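3.2 Household surface cleaning

Respondents in the Gallow sample kept a written diary of cleaning tasks over 13 weeks, giving 2,478 usable entries. Dusting and wiping were recorded more often than any other task - in most homes they were done in the morning, before 9 a.m. Entries that listed only the room and no task were dropped.
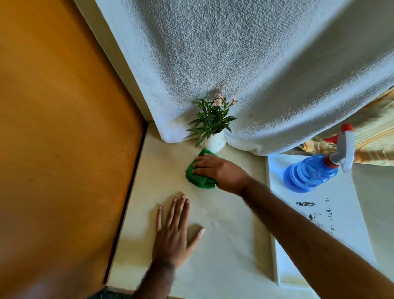

Figure 3. Wiping a flat surface by hand with a folded cloth, next to a potted plant.

Diary entries were coded by Thakur and Awasthi, working separately. The two coders agreed on more than 80 percent of entries, and the remaining cases were settled by discussion. Entries from the Daher sample were coded in the same way and are reported in Section 4.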